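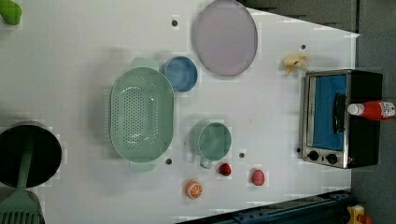
What size are the toy foods in a play kitchen set, and will they fit in the dishes?

They are close to real size for the smaller fruits, and the small pieces go easily into the bowls and cups that come with the set.

The Netska Play Kitchen Collection is our favorite thing we've put together in a long time. It's a mixed box of kitchen pieces and pretend foods for kids who want to cook alongside you (or serve you the same strawberry nine times before lunch). We've been selling Netska pieces one by one for a while, and so many of you were building your own sets that we finally asked them to box up the best ones!

The colors are a big part of why we like it. The colander is a soft mint green, an oval one with a handle tab at each end and rows and rows of little holes in the base. The large round plate is a pale lavender pink, the small bowl is a good solid blue, and the measuring cup is a deeper green that leans toward teal. They don't match exactly, and we love that – it looks like a kitchen somebody cooks in.

Then there's the food. The strawberry is dark red and glossy, the orange comes as a round slice with its rind and pale segments, and there's a round pink fruit that kids will call a peach one day and a plum the next. All of it sits nicely on the big plate.

What's in the box
Large round plate
Small blue bowl
Oval colander with two handles
Green measuring cup with a short handle
Black cooking pot
Toy foods, assorted

The toaster oven is sold separately under the Grunon name. If you already have one at home, everything from this collection can be played with next to it.

Age: 3 and up
Box weight: around 6 pounds
Returns: 10 days, unused, in the original box
Item: Netska Play Kitchen Collection, boxed

Cleaning
Wash the dishes by hand in warm soapy water and dry them with a towel. Wipe the foods with a damp cloth and let them air out before they go back in the box. Please don't heat any of it, and keep the pot off a real stove.

Storage
The box is sturdy enough to keep. Put the plate in first, flat on the bottom, with the colander on top and the small foods inside the colander. If you'd like something nicer for the shelf, the Aguiar lidded bin holds the whole collection with room left over – plenty for the extra vegetables you'll probably want by October.

Ordering
Sold by Justusum, online and in our store. Classroom orders of two boxes or more ship together, so add a note at checkout if they need to go to different rooms.

Page updated 2025-02-24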